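Matte finish

From the Kindau Home Encyclopedia, surfaces and finishes section
Written by Mortimer Okafor
Last changed 31/10/2024

A matte finish (also spelled mat or matt, and I've been told off for using all three on one page) is a surface that scatters light in many directions instead of bouncing it back like a mirror. You find it on walls, photo paper, lipstick, cars, dinner plates, book covers and old chalkboards. The opposite is gloss, and between the two sits a whole family of half-shiny finishes that paint companies can't agree on names for. 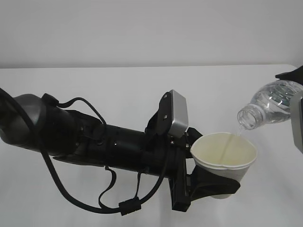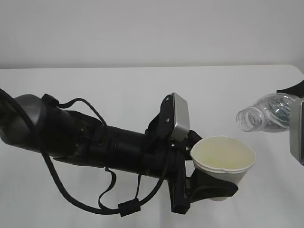
Two views of a black arm with a matte surface, over a white tabletop.

How it works

Light hits a surface and some of it comes back. If the surface is very smooth, most of that returning light leaves at the matching angle, and you get a reflection or a bright highlight. If the surface is rough on a tiny scale, the light goes off every which way. I like to picture a tennis ball on a gym floor and then the same ball on a gravel path. The gravel wins no prizes for accuracy, and that's matte for you!

The roughness doesn't have to be something you can feel. Plenty of matte paint is smooth under a fingertip, because the bumps are far too small for skin to notice. In paint they usually come from fine particles called flatting agents, and silica is the common one. As the paint dries and shrinks, the particles poke up a little at the surface. Add more of them and the shine drops. Add too many and the coat gets weak and chalky, and comes off on your sleeve.

There is a second way to get there, and that is to rough up a surface that started out shiny. Sandblasted glass works like this, and so does the frosted window in my aunt's bathroom. Acid etching does a similar job with a softer look.

Matte and color

People often ask me why the same color looks different in matte and in gloss. A glossy surface throws some white light from the lamp or window straight back at you in one spot, and everywhere else the color looks deep and rich. A matte surface spreads that same bit of white light over the whole thing, like a thin veil. So a dark color in matte tends to look slightly lighter and softer, and a dark color in gloss looks darker except where it glares. Black shows this better than any other color. A shiny black piano is almost a mirror. A matte black saucepan can look like charcoal gray on a bright day.

Wetting a matte surface brings the deep color back for a while, which you'll know if you have ever carried a pretty pebble home from the beach and been let down by it an hour later. Water fills in the little bumps. Varnish and wax do the same thing for longer.

Measuring shine

Shine is measured with a gloss meter, a small box you set flat on the surface. It sends a beam down at a fixed angle and reads how much comes back at the matching one. The result is in gloss units, and polished black glass is the reference at the top of the usual scale. The angles used most are 20, 60 and 85 degrees from straight up, with the 85 degree setting kept for very flat surfaces, where the other two can't tell samples apart.

I borrowed a meter for a weekend in October and went a bit wild with it. My kitchen door, painted in what the Honder can calls Soft Matte, read 18 at 60 degrees. The pantry door, same brand, sold as Satin, read 43. My ceiling came in at 2, and I was very proud of that ceiling. The names on cans are loose, though. One company's eggshell is another company's satin, so ask for the gloss number if the match matters to you.

Where it gets used

Walls and ceilings. Flat paint hides dents, filler patches and wobbly plaster, and this is the main reason ceilings are nearly always matte. Low light from a side window is cruel to a shiny wall.

Paper and photographs. Matte photo paper shows fewer fingerprints and can be looked at from any angle under a lamp. Glossy paper gives deeper blacks and a bit more snap. Most art books I own are on a coated matte stock, and they are heavy enough to hurt if you drop one.

Pottery. Matte glazes come from a few different recipes, many of which grow tiny crystals as the kiln cools. I own a set of Adar bowls in an oatmeal matte glaze, and I love them, but cutlery leaves gray marks on them. (The marks are metal from the spoon, and a mild powder cleaner takes them off.)

Cloth and leather. Suede and nubuck are both matte, and both get there by sanding or buffing so that short fibers stand up. Run your thumb across suede and you can draw in it.

Cars. Factory matte paint went from show-car oddity to something you could see in a supermarket parking lot. It can't be polished, as polishing makes it shiny, and a scratch often means a repaint of the whole panel.

Care

Matte surfaces mark easily and they resent being rubbed. Scrub a flat wall and you flatten the bumps, leaving a shiny patch that painters call burnishing – I have one next to every light switch in my hallway. Use a soft damp sponge and hardly any pressure, and try a hidden spot first. Scrubbable matte paints are sold now with tougher binders, and they do better, though they cost more.

Touch-ups are where flat paint really shines (sorry). A dab on a flat wall usually blends in once it dries. The same dab on gloss stands out for years.

Skip wax, oil and anything labeled as adding luster. On matte tile, skip wax-based floor cleaners too, as they build up in the texture and turn patchy.

The word

English took the word from French mat, meaning dull or lifeless, and it has kept a faintly sad air ever since. Americans mostly write matte, and British writers prefer matt. The cardboard border around a framed picture is a mat as well, or a matte, and its history is tangled up with a different word. I once filled 166 index cards trying to sort the two apart for this section, with help from a retired framer at Sheikh on the high shelf of reference books, and I'm still not happy with it.

See also

Eggshell finish
Frosted glass
Gloss meter
Limewash
Satin finish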